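Bedding

Bedding, also called bedclothes or bed linen, is the set of removable materials laid over a mattress for warmth, comfort, hygiene and decoration. It covers sheets, pillowcases, blankets, comforters, bedspreads and mattress covers. The mattress and the bed frame are normally counted as furniture, although a headboard is often chosen to go with the bedding.

Layers

A made bed is built up from the bottom. The lowest layer is a mattress cover or pad, which may be flat, quilted or plush. It takes the wear that would otherwise reach the mattress and can be washed separately. In cold bedrooms a plush cover is sometimes used year round, with the sheet left off on winter nights.

Over the cover goes the bottom sheet. Fitted sheets have elastic at the corners; flat sheets are tucked under the mattress by hand. A second flat sheet, the top sheet, lies between the sleeper and the blankets. Its use varies by country and by household, and many people who sleep under a comforter do without it.

Blankets and comforters form the upper layers. A blanket is a single thickness of cloth, commonly wool, cotton, acrylic or fleece. A comforter is two layers of fabric stitched together around a filling. A duvet is similar but is used inside a removable cover, while a comforter usually shows its own printed fabric and is washed whole.
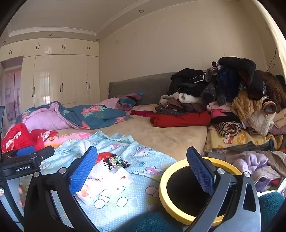
Pillows are placed at the head of the bed, lying flat or propped against the headboard. Upholstered headboards became common in homes where people sit up to read or watch television, as the padding is easier on the back than bare wood or metal. Gray, beige and other neutral colors sell steadily in this type because they can stay in place while the bedding changes.

Patterns and mixed sets

Bedding is sold either in matching sets or as separate pieces. In everyday use the sets rarely stay together. Sheets wear out sooner than comforters, pillowcases are lost or stained, and gifts are added, so that florals, stripes and cartoon prints end up on the same bed. The textile writer Ileana Ilie calls this "drift" in her short study The Plesmont Linen Closets, based on visits to 94 homes, and treats it as the normal condition of household linen.

Character bedding, printed with figures from cartoons, films or toy lines, is made mainly for children but is also bought by adults. Sheets of this kind usually repeat a face or figure over a plain or dotted ground, with smaller motifs such as bows or circles filling the gaps.

Changing and airing

Sheets and pillowcases are commonly changed every week or every 2 weeks, comforters and mattress covers much less often. When a bed is stripped, the layers may be folded back or heaped to one side to let the mattress cover air. The bed also serves as a work surface while this is done — for sorting laundry, packing bags or wrapping parcels — and small items are easily folded into the blankets and lost.

Storage

Spare bedding is kept in closets, chests or under-bed boxes. Khairul Tuhumury's housekeeping manual, published by Cuvier, advises storing each sheet set inside one of its own pillowcases and keeping fleece apart from cotton, which picks up its lint.

See also

Blanket
Comforter
Headboard
Mattress pad
Pillow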